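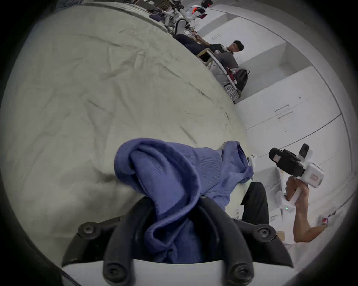
Should a knitted top with long sleeves be folded or hung?
It should be folded. A hanger places the weight of the garment on two small points at the shoulders, and a ribbed knit will stretch there within a season.

The above has been my practice for many years, first in the linen room at Brerkutano and afterwards in my own household. Several readers have written in response to my May entry on pillowcases to request a comparable treatment of sleeves. The present entry is intended to meet that request. It covers the preparation of the table, the order in which the parts of the garment should be handled, and certain faults which I continue to find in my own work.

Preparing the table

A garment should not be folded on a bare tabletop if a sheet is available. A cotton sheet provides a small amount of grip, and a sleeve placed on it will generally remain where it was placed. The sheet need not be ironed. I held the contrary opinion for a long time, and Glykeria Gkikas, who supervised the linen room during my first years there, corrected me on the point. Her position was that creases in the sheet do not transfer to knitwear under the light pressure of folding, and that the time was better spent on the shirts. I have since adopted her position in full.

The sheet should be large enough to hang over the front and sides. A sheet cut exactly to the tabletop will creep backwards as garments are pulled across it, and by the end of a basket one is folding on the hem. Where it hangs freely it may be clipped or left alone, according to preference.

The garment is then laid out flat with the body squared as well as possible. In the view that follows, the body of the blue-violet shirt has been brought to a rough square while one sleeve remains bunched and twisted toward the middle of the table. It is a common starting position, and the sleeve should receive attention before anything else is attempted.
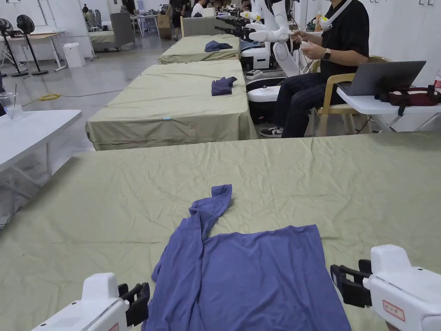 Straightening the sleeves

Each sleeve should be straightened from the shoulder seam outward. Persons new to the work almost always begin at the cuff and pull, which lengthens the twist and leaves it in place. The correct method is to set one hand flat on the shoulder and pass the other along the underarm seam until the cuff is reached. If the seam lies along the lower edge for its whole length, the sleeve is straight.

Once both sleeves are straight, they are folded across the back. My former colleague Tanvir Wickramasinghe crossed them in an X. I have always laid them parallel to the side of the body, with the cuff pointing to the hem. We disagreed on this matter for the length of our acquaintance – courteously, I should add – and the shirts came out to the same width either way. His stack leaned slightly, in my opinion. He would not have accepted that.

Dark blue garments call for some additional care. Navy, indigo and the softer blue-violets resemble one another closely under indoor lighting, and a seam in any of them is difficult to locate by eye. It is quicker to find the seam with the fingertips. For the same reason I sort blues by a window and on no account after supper.

A blue garment left with one side bunched and the other spread nearly flat is half finished, and it should be taken up again from the bunched side. Working from the flat side merely moves the bulk across the table.

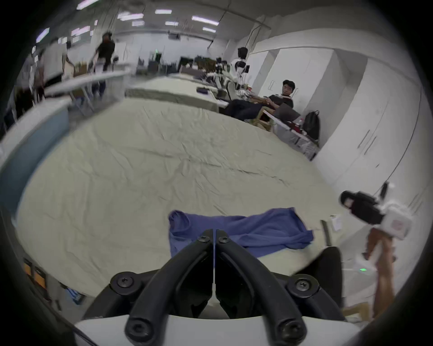
Folding and rolling

With the sleeves settled, the body is folded in thirds lengthwise and then once or twice from the hem, depending on the depth of the shelf. My shelves at Grunevcombe are shallow, and two folds are required. Readers with deeper shelves will find that one is sufficient.

Rolling is permitted for travel. I do not recommend it for storage at home, as a rolled knit is usually disturbed each time its neighbor is removed. When a garment is rolled or gathered into a bundle, it should be held at both ends while it is being drawn straight. Holding one end only allows the sleeve to wind around the body, and the whole must be opened and begun again. Even with both ends held, a sleeve may still be found twisted along the length, as on the dark blue-purple garment seen next.

The second piece waiting on another table can be left crumpled until its turn. I see no advantage in tidying the queue.

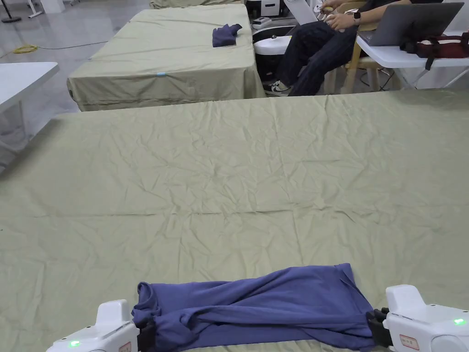 Matters outstanding

Two questions from readers remain to be answered. The first concerns hoods, and I regret that I have no satisfactory method to offer at present. I fold the hood down over the front and accept the lump.

The second concerns tissue paper between layers. It was used at Brerkutano for items in long storage and I do not use it at home. A reader who wishes to do so may place a single sheet between the sleeves and the back.

An entry on fitted sheets is in preparation and will be published on a Tuesday, as usual. Correspondence on the subject of hoods is welcome in the meantime.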